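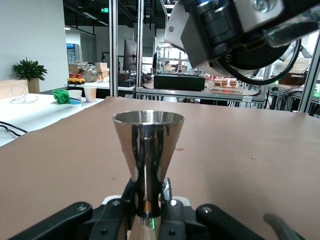

Unit 4. Recusant households and the hidden Mass

Reading: Ezeani, chapter 2; Nông, handout on fines.

After 1559 attendance at the parish church was required by law. Those who stayed away were called recusants, from the Latin recusare, to refuse. The first fine was twelve pence for each absence. In 1581 it rose to twenty pounds a month, a sum only wealthy families could pay for long.

Terms to know:
Church papist: a Catholic who attended the parish church to avoid the fine.
Seminary priest: a priest trained abroad, first at Douai.
Pursuivant: an officer who searched houses for priests.

From 1585 a priest ordained abroad who entered England could be tried for treason. Anyone who knowingly sheltered him could be tried for felony. Priests moved between gentry houses, often under false names, and said Mass in upper rooms.

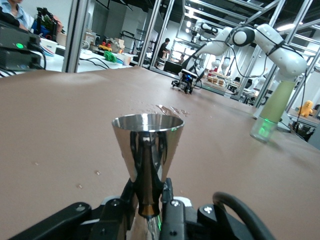
Why did some Catholics go on attending the parish church?
They wanted to keep their land and avoid the fines. In many families the husband attended while the wife stayed home, and before 1593 the law on married women's fines was hard to enforce.

For September: read the Simiyu extract, pages 14 and following, and write 320 words on the difference between a recusant and a church papist.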